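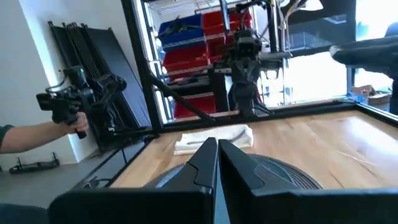
## La superficie de trabajo como dato de proyecto

La norma interna de Brodulero fija la altura de las mesas y omite el acabado. Es un error de método. Un tablero de madera clara devuelve más luz que uno oscuro, y esa diferencia altera el cálculo de iluminación del puesto. Con 1000 lux de proyecto, la reflectancia del plano debería figurar en la ficha junto al espesor y la carga admisible.

Clurkholm ya la exige en sus pliegos, con revisión cada 6 meses. Me parece un plazo corto para superficies barnizadas y razonable para las aceitadas. Lo que no defiendo es seguir comprando mesas por catálogo de color.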